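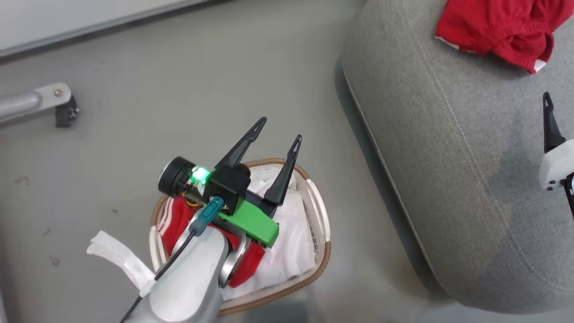

Agathe Gaillard thinks the drawers will stick again when the heating comes on, and she told me so twice while I was still holding the brush. Her opinion is that I put too much paint on the inner sides, and that paper glued over paint makes the drawer thicker than one believes. She is right about the thickness. I measured with the paper strip and the bottom drawer touches at the back left corner.

August, notebook of the small chest (the one with 8 drawers, for buttons and seals).

State this morning: carcass painted two coats, Bitico chalk paint, color "old linen". Drawer fronts papered, inner sides painted, bottoms still bare. Feet not attached.

What I did, in order.

Took out all drawers and wrote the numbers on the back in pencil, because last time I mixed 3 and 6 and lost an evening. Sanded the sides of drawer 8 with the fine block, very light, only until the paint became dull. Tried it. Better, but still touching. Sanded again and then rubbed a white candle on the runner. Now it goes in with one finger. I did the same to 5 and 7. The others I left alone.

Papers: I use the botanical set from Raptis, the sheets with the ferns and the small brown moths. The paper is heavy and it does not like to go around a corner. If I fold it dry the color breaks and a white line is visible. I tried to wet the back with a sponge, wait until it is soft, and then fold over the bone folder. No white line, but the sheet grew by 2 mm in one direction and the ferns on drawer 4 do not meet the ferns on drawer 3 anymore. From the distance of a chair one does not see it. I see it.

Note for the next chest: cut all fronts from one sheet, number them, wet all of them together, let them dry flat under the boards, and only then trim to size. I wanted to save one hour and I spent two.

Glue. The Zorov glue (the blue cap) makes bubbles under heavy paper if I brush it only on the wood. With glue on both sides it was fine on 1, 2 and 4. On drawer 3 there is one bubble near the knob hole. I pricked it with a needle and pressed with the warm iron through baking paper. It went down but the place is a little shiny now. The knob plate will cover half of it.

Ravindran says to forget Zorov and use the Rirko matte paste, thinned with a bit of water. He gave me the rest of his jar. I made a test on scrap: two strips of the moth paper, one with each glue, both on painted wood. Rirko dries slower, so there is time to move the paper, but after drying I could lift the edge with my nail. Zorov I could not lift. Maybe I thinned too much. To repeat with the paste as it comes from the jar.

Aging the edges. Brown ink pad directly on the edge is too strong, it looks like burned toast. I prefer the ink on a piece of makeup sponge, first wiped on scrap paper, then small circles from outside to inside. Drawers 1 to 5 are done like this. On 6 I was talking and pressed too much at the right side – I will put a seal there or a bit of lace.

Crackle medium on the top: second trial. First trial (July) gave no cracks at all, the layer was too thin. Today thick layer, let it become sticky, then the light color with a soft brush, one stroke only and no going back. The cracks came after 27 minutes, nice and long, following the direction of the brush. In the front corner where I went back with the brush there are no cracks but a kind of mud. Agathe likes the mud. I would scrape it, but I wait until tomorrow when it is hard.

Knobs: I have a bag of 50 small brass ones, the screws are too long for the thin fronts. Cut with the pliers and file the end, or put a small wooden disk behind. I prefer the disk, the filed end always scratches something. Disks to be punched from the balsa rest, then a drop of glue.

Seals: the red wax broke when I bent the card. The glue gun wax is more elastic, but the shine is wrong. A little gilding paste on the raised part helps.

Still to do:
bottoms of drawers, lining with the plain cream paper
feet, first dry fit, check that it does not rock
disks for the knobs
wax on top, only after the crackle is hard, not before
Rirko test again without water
ask Ravindran for his corner punch, mine tears the Raptis paper

Stopped at 6:40 p.m. Drawer 8 still good. Window left open for the smell.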